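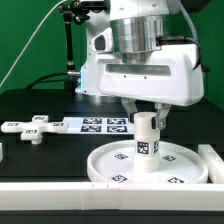
December 12, 2021

Sunday, so the building is quiet and I finally got a long stretch with the sourdough starters. Writing it down now before I forget which jar was which (again). If anyone reads this before the next bake, the short version is that Morsy is the keeper and Plalent needs more rye.

Where things stood this morning

Three starters going, all named after whatever was printed on the flour sacks. Bonton is the old wheat one, Plalent is the half rye, and Morsy is the one I began in November with the stone-ground stuff from the Jultcombe mill. All three got fed last night at the same time, same scoop, same tap water left out in the pitcher overnight.

Bonton had doubled and already dropped by the time I came in. Smelled like nail polish, so it was hungry. Plalent was sluggish, maybe half again its size, with a gray skin on top that I stirred back in. Morsy was just gorgeous – domed, bubbly all the way down the glass, smelled like yogurt and apples. I was so pleased I ate my breakfast standing next to it.

Test loaves

One small loaf per starter, same recipe for each:

300 g bread flour
20 g whole wheat
44 g ripe starter

Water and salt as on the card taped inside the cupboard door. I know 44 is a funny number. It was going to be 45 but the scale flickers between the two and I wrote down what it said when I stopped pouring. Kept it the same for the other two jars so at least they're all wrong together!

Mixed by hand, rested, four sets of folds. The Bonton dough felt slack from the second fold on and never really tightened up. The rye one was sticky (of course it was) but held a shape. Morsy's dough got that silky feel where it lets go of the bowl all at once, and I did one extra fold purely for the fun of it, so it isn't a perfectly fair comparison. Sorry.

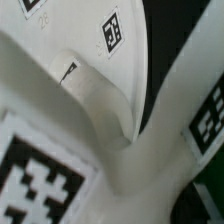 Baking

All three went in together on the big stone, which was a mistake. The left side of that oven runs hot and Bonton got it full in the face. Dark on one shoulder, pale on the other. I turned them halfway but should have done it sooner.

Total dough before baking came to 1027 g across the three, and I forgot to weigh the loaves when they came out, so no loss figure this time. I was too busy sniffing them.

Tasting: Bonton is sour at the back of the throat, tight crumb, decent toast. Plalent tastes better than it looks, nutty and a bit sweet, and would be lovely with soup. Morsy opened right up along the slash, crackly crust, soft inside, mild. I had three slices with nothing on them.

Things to do

Feed Bonton twice a day until the solvent smell goes, then try it again. If it's still like this after New Year I'm making crackers out of it.

Swap Plalent over to all rye and see if it wakes up. Needs a bigger jar too – the lid was stuck on with dried paste and I had to run it under hot water.

Dry some of Morsy on parchment and keep it in the freezer as a backup.

Buy more salt. Also the good dough scraper has gone missing from the drawer, so whoever has it, please put it back!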